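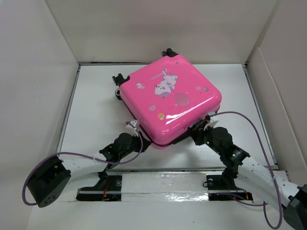
1/ The pink suitcase thread, by popular demand (two people asked)

Packing for a week in Boltesia and I'm doing the whole trip out of this one case. Bright pink, shiny as a lolly, big white and lavender cat on the lid. I'm a grown adult with a mortgage and I love it so much.

2/ It's a hard shell, nearly square, with big rounded corners. I was a soft bag person for years – the kind you can sit on until the zip gives up. Hard shell means you have to decide things. I've decided on 5 tops and I already want to swap two of them.

3/ Stickers! The little round yellow one with the face is my favourite. I've got a packet of 300 from the Loltik shop and I'm being very strict with myself, so most of the lid is still plain pink. Ask me again after the airport.

4/ For anyone about to sticker a glossy case: wipe it with a damp cloth first, let it dry properly, then press from the middle out. Keep them off the corners. Corners cop every bump going and the edges lift in no time.

5/ Packing order, because someone always asks. Shoes down at the wheel end so the weight sits low when it's standing up. Jeans flat. Everything else rolled. Undies and socks go in whatever gaps are left. Toiletries in a zip bag on top, where I can whip them out.

6/ The Gornenness ferry has a 9 kilo limit for anything you carry on yourself, and the case eats a fair bit of that before you've put a sock in it. So the hairdryer's staying home. So is the second book (I'm sulking).

7/ My cabin is number 456, up a lot of stairs by the look of the map. Black wheels are no help on stairs. Pray for my shoulders.

8/ Also leaving a bit of room for the way back. Steinarsdóttir does those thick wool socks and I'm not coming home without some – probably grey, maybe mustard if they still make it.

9/ OK, going to have another go at the tops. If you've got a trick for keeping bright pink hard shell from scuffing, tell me before March please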